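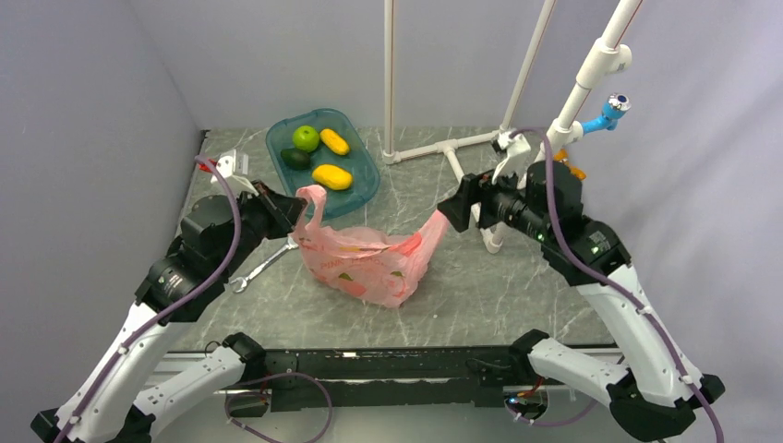 Notes by R. Tóth, Vehicle Design Survey, Unit 6
Posted in November

Wheelbase, overhang and the third row

Last time we got as far as the roofline before the bell caught us, so please keep those sketches handy, as we'll be drawing right on top of them. Today is all about where the wheels go, and I'll admit this is my favorite part of the whole course!

Wheelbase is the distance from the center of the front wheel to the center of the rear wheel on the same side. Overhang is whatever sticks out past the wheels at either end. Add the three together and you have the overall length.

Our running case is the Vomard, the family wagon you met in Unit 2. Its wheelbase is 2958 mm and its front overhang is 958 mm. The Skultov, its longer cousin with the third row, goes up to 3000 mm. So the difference is a mere 42 mm (yes, I had 41 on the board last week, and thank you to everyone who wrote in), and you might well wonder how two more seats fit into that. They don't, of course. Most of the room comes from the rear overhang and from sliding the second row forward, and your knees will notice.

A long wheelbase tends to ride more smoothly over bumps, but it also needs more space to turn around in. Keep both in mind when you get to the worksheet.

For next time: read the Ammont chapter up to the part on door openings, and bring a side view of any three-row car, drawn to scale, with both overhangs marked. Pencil is fine.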